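Laritz 用了一个冬天之后：叠布这件事，它到底行不行

先说结论吧，省得有人翻到最后：值得装，值得折腾，但别信首页那段演示视频的节奏。我给它七分（满分十分），其中有一分是给文档的，文档写得真好，我很少这么夸别人的文档。

Laritz 是 Zodbridge 那边放出来的一套模仿学习方法，连代码带采集工具一起给。论文题目很长，我懒得抄，核心就一个意思：让机械臂学叠软的东西时，把“捏哪儿”和“捏住之后怎么走”拆开来学。前半截用一个小网络在图像上预测抓取点，后半截用扩散策略出轨迹，中间夹了一个判断模块，看手里有没有布、捏到了几层。没捏到就退回去重来。听着挺朴素对吧？我第一次看的时候也觉得，就这？然后隔了两天又回去看了一遍，因为我自己那套端到端的策略已经在同一个地方卡了我很久：夹爪下去，空着起来，然后一本正经地把空气叠了一遍。

做过软体操作的人应该都懂这个画面……

装起来顺不顺

顺，比我预想的顺得多。依赖很干净，环境一次就起来了，示例数据下载也没断。真正花时间的是标定。它要求腕部相机和外部相机之间的外参比较准，文档里给了一个检查脚本，跑完会在图上画一个小十字，你看十字有没有落在指尖上就行。我第一次画出来，十字飘在桌子外面，哈哈，手眼变换写反了，我的锅。

第二个坑是它的自錄工具默认按空格键开始、再按空格键结束。我有个坏习惯，手搁在键盘上就会碰到空格，于是攒了一堆只有半秒长的“演示”。后来把结束键改成了回车，配置文件里一行的事。建议作者把默认值改掉，真的。

还有，夹爪的开合量要归一化，它假设零是全开、一是全闭，我们的驱动正好反过来。这一条写在文档很靠后的地方，字还小。要是你训出来的策略总在靠近布的时候突然张开手，先去查这个，别急着加数据。

我怎么测的

任务很简单，桌上放一块布，对折，再对折，放回桌面。布换着用，有深灰偏蓝的，也有带条纹的。桌上另外搁一只装着小玩意儿的碗，算是干扰物，我不想要一个只认识空桌面的策略。桌面是浅灰带花纹的，这一点后面要讲，它给我惹了不少麻烦。

演示一共录了 200 条，都是遥操作录的，一多半是我，剩下的是 Narendra Uniyal 帮忙录的。他手比我稳，录出来的轨迹漂亮得像画的一样，我那些嘛，训练集的多样性总得有人贡献。论文里也提到，演示者风格混着来对恢复行为有好处，我暂且拿这句话安慰自己。

对照组放了两个：一个是 Quaye，端到端的扩散策略，我之前一直在用；另一个是 Baleo，它也拆两段，但没有中间那个判断模块。三个方法吃同一份数据，同样的相机输入，评测时布的初始摆法也按同一张表来，摆布的人不知道这一轮跑的是哪个方法。最后这条是 Poonam Kaushik 坚持要加的，我一开始嫌烦，后来发现自己摆布的时候确实会偏心，看到是 Laritz 就不自觉地把布摆得方正一点。人啊。

评测总共跑了 208 次，三个方法加起来的数，分得不完全平均，因为有一个下午 Quaye 那组因为网络掉线作废了几次，我没有补。介意的朋友可以把我的数字当参考看，别拿去引用。

数字

Laritz 的成功率是 74%。我的成功标准比论文宽一点：两次对折都完成，边缘看着大致对齐，布没掉下桌子，就算。论文里要量边缘偏差，我嫌麻烦没量，所以这个数和论文里的数不能直接比。

Baleo 明显低一截，Quaye 更低。具体到失败的样子，三家差得挺有意思的。Quaye 最常见的失败就是我前面说的叠空气。Baleo 会抓到，但经常一把捏起两三层，第二折的时候把第一折给拆了，看得我血压上来。Laritz 这两种都少，它的毛病是磨叽：判断模块觉得没把握，就松开，抬起来，再下去捏一次，再松开。有一回它在同一个角上反复试，我去接了杯水回来它还在那儿试呢。

速度上也就因此吃亏。成功的那些里面，Laritz 叠完一块布平均比 Quaye 慢不少。你要是做产线的，这个得掂量一下。我做研究，慢点就慢点吧，能叠上就行。

训练时间倒是个惊喜。抓取点那个小网络单独训只要 35 分钟，一张卡，我中午下楼吃个饭回来就好了。轨迹那半截要久得多，得过夜。不过因为两半是分开的，换一块新布的时候，我往往只重训前半截，后半截不动，效果掉得很少。这一点我特别喜欢！以前换块布就要全部重来，第二天早上才知道白训了没有。

判断模块，优点和毛病都在它身上

论文最核心的贡献我认为就是这个模块，消融实验里也是去掉它掉得最狠。我自己也试了把它关掉，跑出来的表现和 Baleo 差不多，连失败的样子都像。所以作者在这点上没吹牛。

它的输入是腕部相机裁出来的一小块图，加上夹爪的开合量，输出三选一：没捏到、捏到一层、捏到多层。标注是半自动的，工具会按夹爪闭合后的宽度先猜一个，你再过一遍改错的。厚布猜得准，薄布就不行了，一层和两层的宽度差太小，基本全靠人看。我标到后面眼睛都花了，有些片段放大了看三遍还是说不准，最后干脆标成“扔掉”。工具支持扔掉，好评。

毛病呢，就是颜色。浅灰的桌面配上灰蓝的布，光线一暗，判断模块就开始犯糊涂。二月那会儿天黑得早，下午我不开大灯录了一批，第二天白天去跑，成功率直接往下走。后来我在训练里加了亮度扰动，好了一些，没全好。条纹布反而问题不大，条纹在褶皱的地方会弯，对网络来说可能是很强的线索，这是我瞎猜的，没做实验验证。

Sarla Tiwari 建议我干脆把桌面铺一层深色垫子。有道理，但我没铺，一是懒，二是我觉得一个叠布的方法要是只能在特定颜色的桌子上工作，那我评测它的时候应该让读者知道这件事。

提问题的体验

我在他们的代码仓库里提过几个问题，都是 Drahomíra Ďurica 回的，回得快，而且会真的去复现。有一个是关于动作块长度的：默认值偏长，夹爪已经滑脱了，后面那一串动作还在继续执行，判断模块只能干着急，等这一串走完才轮到它说话。我把长度砍了一半，重试及时多了，动作也抖了一点。她说下个版本会让判断模块可以中途打断。期待一下，这个要是做好了，磨叽的毛病估计也能跟着治一治。

不太满意的地方是评测脚本。它假设你有一个能自动复位布的装置，我没有啊，大部分人都没有吧。每次都得在终端里敲一下跳过复位，然后手动把布摆好。敲了一个礼拜之后我自己写了个脚踏开关接上去，这才舒服。

几张桌边的照片 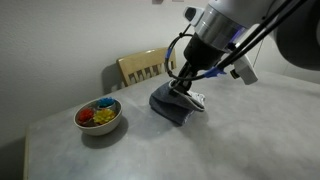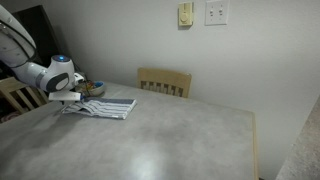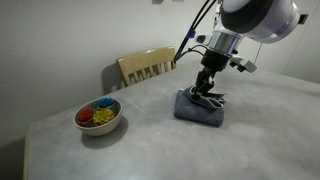
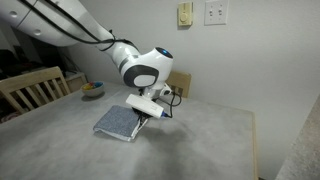
和论文对不上的几处

有三处我复现不出来，或者说复现得不太像，列一下，也许是我哪里弄错了。

论文说抓取点预测对布的朝向不敏感。我这边斜着放的时候明显差一些，尤其是长边差不多对着相机光轴的角度，近大远小，远处那个角常常预测到布里面去。加了旋转增强以后有改善。论文附录里说他们没有用旋转增强，我有点疑惑。

论文说干扰物影响可以忽略。碗离得远的时候确实没事，我把碗挪到布边上，抓取点偶尔会跳到碗沿上去。次数不多，但跳过去一次就挺吓人的，我手就搁在急停上。后来录演示的时候故意把碗换着地方放，就好多了。

第三处是数据量曲线。他们的图显示演示数量再往上加，收益就很平了。我拿一半数据和全部数据比，差距还相当大。可能跟我录的质量有关（Narendra 的那部分单独拿出来训，数据少，结果倒不怎么差，我不想展开讨论这件事）。

适合谁

你要是已经有一条臂、一个腕部相机，也能遥操作，手头正被布料折磨，那就装吧，一个周末能跑起来。标定务必先做好，亮度扰动从一开始就打开，动作块长度调短。

要是你想要双臂的，先等等。代码里有个双臂的分支，我切过去看了一眼，注释还是一半一半的，Jitendra Kashyap 在他那边试着跑，至今没跑通，他倒是很乐观，每个周五都跟我说下周就好了。

要是你只叠一种布，桌子和光线又都固定，那 Quaye 加足够多的演示可能就够用了，还快，不用标那个捏了几层的东西。

衣服我还没试。T 恤摊开比对折难多了，袖子往身子底下一压，抓取点那半截就不知道该指哪儿了。我录了几条演示放在那儿，等新版本能中途打断了再训。配置文件和改过的录制脚本我打包放在老地方了，脚踏开关的接线图也在里面，画得丑，凑合看。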